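**Slide 7: Packing light (24 slides total, don't dawdle)**

- Open with the Birneck trip. 11 days, one bag, three pairs of shoes. Pause for the groans.
- Everyone packs for the weather they fear. I carried a raincoat across Surano for 22 days. It was very well traveled, that raincoat.
- Thaddäus Wyss rule: lay it all out, put half back, go have lunch, put back half again. He smells fine. Mostly.
- Ask who has ever used the travel iron. Wait. Move on.
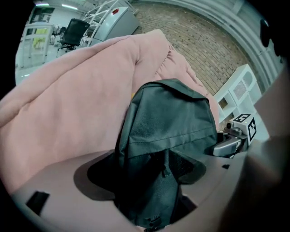 *Dark backpack, pink quilted blanket. Leave up during the shoe argument.*

- Click. Laundry in sinks.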